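How Does a Robot Learn to Serve a Donut?

Quick question before we start. How did you learn to use a spatula?

Probably you watched somebody. Then you tried it, dropped a pancake, tried again. No one gave you a list of 2,000 rules about elbows.

Robots can learn kind of like that too. Not all robots! Lots of them just repeat one move forever, like the arms in car factories. But a learning robot needs examples. Tons of examples. And somebody has to make them.

What's an example?

One example = one person doing one small job, start to finish, while machines write down everything. What the cameras saw. Where the hands went. How they tilted. A computer stores all that together, so later it can match "the donut looked like THIS" with "the hand moved like THAT".

Our project is called Primora and the job right now is donuts. Tray, spatula, plate. Sounds easy. Try telling a computer what "gently" means.

Donut time:
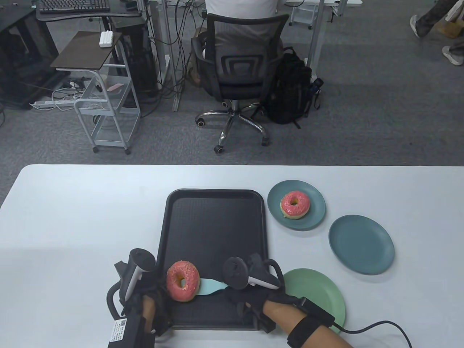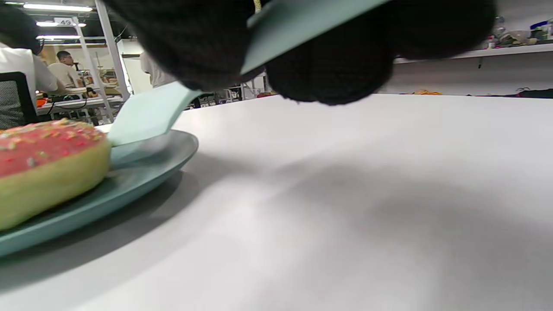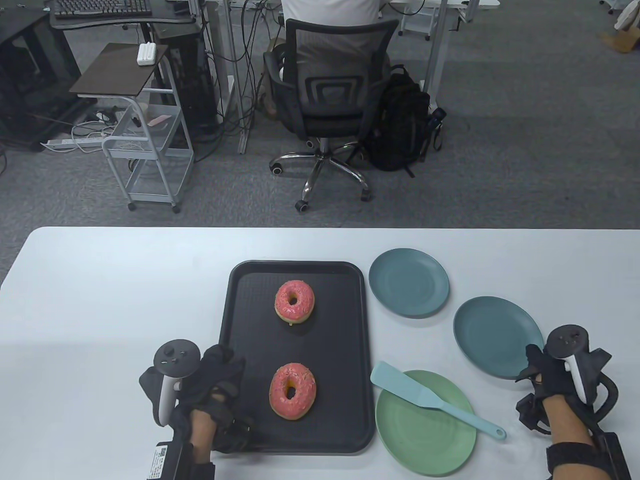 Why the rings?

Maybe you know those from VR games. In a game, the controller tells the computer where your hand is so your sword goes in the right place. Same trick for us, no sword. The controller rides along with the hand and the computer gets a long trail of numbers – up, down, left, right, twist. Boring to read. Robots love it. (OK, they don't love anything. But it's useful.)

Why so many times?

Because one donut is never exactly like the next one. Maybe it's crooked. Maybe it's closer to the edge, or the plates got moved. If the robot only ever saw one perfect donut in one perfect spot, it would be totally lost when you bumped the tray.

So we mix it up. Slide the tray over. Turn the donut. Pick a diffrent plate. Go again.

Our goal for this job is 3,000 examples. By February, we hope!

Do mistakes count?

Good one, kids ask this a lot. A little wobble is fine. People wobble. If a donut lands on the floor, we mark that try as a miss so the computer doesn't think the floor is the plate.

Then what?

Then comes training. The computer goes thru the examples over and over and makes guesses. "Hand goes here next?" It checks the guess against what the person really did. Wrong? It changes itself a tiny bit. Guess again. After lots and lots of this the guesses get better, and then we let a real robot have a go. Slowly, with a grown-up next to the stop button.

Try it at home

You need 2 plates, a spatula and something flat – toast works great. Move the toast from one plate to the other 6 times. Each time, start with it in a new spot. Now get a friend to close their eyes and tell them how to do it using only words.

Hard, right? Write down the words you needed most. Next page is about cameras and why robots get mixed up by shadows.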